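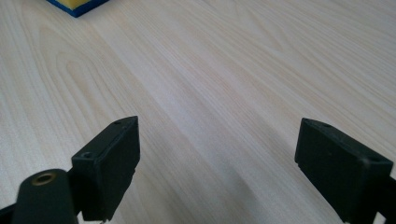 Pale wood tables are my favorite thing to write about, and most of the mail I get is about keeping them clean without ruining them. I love these questions! A light top like this one, with those long looping grain lines on the left, asks for very little: a yellow and blue sponge, warm water, a drop of dish soap. Answers below were last gone over on Mar 22, 2020.

Which side of the sponge do I use?
The soft one, always. If yours has a scouring side, save it for pans. I tried one on my old Fjeld desk and the dull patch is still there.

How wet should it be?
Squeeze it until nothing drips, then squeeze it again. Wipe with the grain and go over it with a dry cloth right after - standing water is what lifts the edges.

Can I get scratches out?
Light ones, sometimes. I've had luck with 600 grit paper on solid wood, but please don't sand veneer. It is so thin!

Where do I keep the sponge?
Up off the table, somewhere air can reach it from underneath. A saucer holds a puddle, and a sponge sitting in a puddle smells by Thursday.

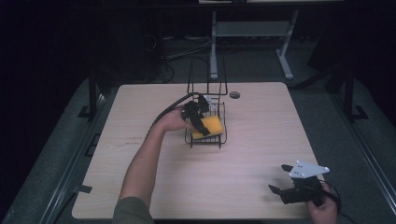 A wire rack is great for this, and you may already own one for dishes. Lay the sponge flat or lean it, whichever way it fits, and put a towel under the rack while it drains.

How often do you replace yours?
Every couple of weeks, sooner if it smells. The old ones go to the garage for bike duty.

Comments (3)

Noemi Doucet
The second squeeze!! I never did that and my table always had streaks. Thank you

dorkside626
does this work on a waxed top or only sealed

Petra L.
@dorkside626 I do it on waxed, but no soap, just a barely damp sponge. Needs new wax every May or so.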